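Stories Essays Archive Submit About

Stories > Short fiction > The Reed Basket

The Reed Basket

My aunt had the basket on top of the kitchen cupboard for as long as I can remember. She kept onions in it. When I was small I was told not to touch it, but I was told the same about the oven and the good scissors, so I did not think the basket was something special.

It was made by the people of the Âu, as my aunt's grandmother was also. They lived along that river before the road came, and before Runell was a town. In winter they stayed on the high bank, in long houses with roofs of bark. In spring, when the water went down, they moved to the flat islands and cut the reeds. I learned this much at school, from one page in a grey book, with a drawing of a man holding a fish. The page said that they "were a peaceful people who made excellent baskets", and after it came a chapter on the railway.

The letter from the museum in Fanent arrived in September. They were preparing a room about the river, and they asked the old families to bring what they still had. My aunt read the letter two times and put it under the onions.

"They have already baskets," she said. "When I was a girl they came with a lorry and took baskets from every house. They paid 50 for a big one and 6 for a small one. My mother sold hers and bought shoes for us."

"But she kept this one."

"She hid this one in the stove."

I said that it must have been summer, then, and she looked at me as if I was not very clever.

I wanted to write to the museum and say no. My aunt, to my surprise, wanted to go and look. She did not want to give them anything. She wanted to see her mother's basket, the one that went on the lorry, and she was sure she would know it. Each family had its own way of closing the rim, she explained. Ours goes over two reeds and under one, and then there is a little step backwards, like a person who has forgotten something in the house.

So on a Sunday we took the bus. It goes along the river nearly all the way, and where the islands used to be there is now the gravel works, with CONDIX written on the long shed in letters that you can read from the other bank. My aunt did not turn her head. She had our basket on her knees, inside a shopping bag, with a tea towel over it. The night before, she had washed it and dried it on the balcony.
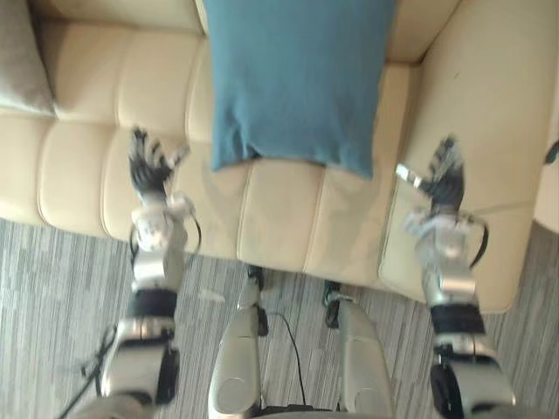

The reeds of the Âu were cut only with a shell, never with iron, and only by somebody who had eaten that morning. My aunt told me this in her sitting room the evening before we travelled, and I had never heard it from her until then. She told me also that a child who was born on the islands got its first bed from the same reeds, a round thing like a nest, and that the bed was put in the river when the child could walk. I looked at her cream leather sofa, with its puffy panels and its stitched seams, and the teal-blue pillow lying against the back, and I tried to imagine what her grandmother would say about it. "She would say it is slippery," said my aunt, when I asked. "And then she would sleep on it until noon."

The museum had put the river room on the second floor. It was darker than I expected. There was a map on the wall, and a canoe, and a glass case as long as the bus, and in the case were the baskets, standing on steps like a choir. Each had a small white card. The cards all said the same: Basket, river people, Runell district, reed. After this came a number. The highest number I saw was 600, though there were not nearly so many baskets in the case.

"Where are the others?" my aunt asked the young woman at the door.

The young woman said that they were in the store, and that they were very well looked after.

"With onions?"

"Excuse me?"

"A basket has to have something in it," said my aunt. "If it is empty it forgets its shape."

The young woman wrote this down. I think she was kind, and I think she was also a little afraid of my aunt, who is not tall but stands very close to people. She asked if the lady knew how old such a basket could be. My aunt said that one could live 100 years if it was used every day, and maybe ten if it was put behind glass.

Then she walked along the case, slowly, with her nose almost on it. She left a row of small clouds. At every basket she bent and looked at the rim, and said a word, and it took me some time to understand that the words were names of families. Some of them I knew from the post boxes in our street. Some of them I had never heard, and when I asked her who they were she only shook her head and went to the next one.

Near the end she stopped. It was on the lowest step, half behind a larger one, a brown basket with a broken handle. Over two, under one, and then the little step backwards.

I expected that she would cry, or that she would be angry and ask for it back. I had even prepared some sentences for the young woman, in case. But my aunt took our basket out of the shopping bag, folded the tea towel, and held the basket up to the glass, quite low, at the height of the other. She held it there until her arms began to shake, and I put my hands under hers.

"What are you telling it?" I asked.

"I am not telling it anything. They were made in the same week."

On the way back she slept, with her head on the bus window. At Runell I bought onions from the shop beside the stop, which is open late, and carried them home in my pockets and in my hat.

More stories
The Ferry Takes No Horses
What the Surveyor Ate
Salt Year
A House with Two Doors
Letters to the Gravel Works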